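26 Apr 2020

Cap display, Ramthorpe order. Red baseball cap is on the dark stand near the middle of the white table, yellow plastic tray to the right of it. Stand height was left as in February – 40 mm taller made the peak look odd and I went back.
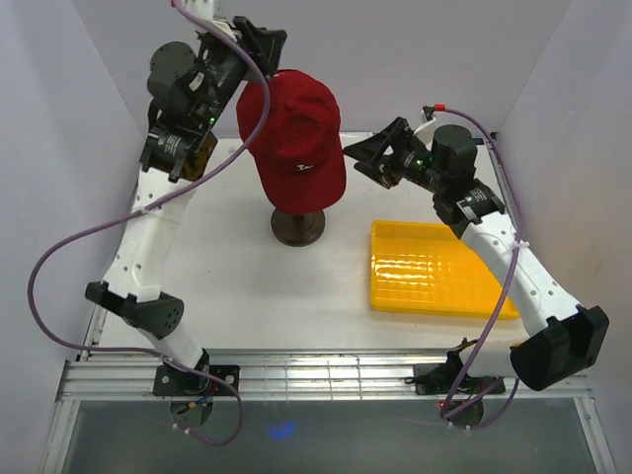 Still to settle is the spacing for the shop shelf. Skutis want 413 mm between stands, and at that pitch two stands fit on the 819 mm shelf only if both ends are tight. I would ask them for 50 mm less. Livuvent have the stand drawing and will quote on it.

Caps go back in the box crown up, tissue inside. Do not stack them.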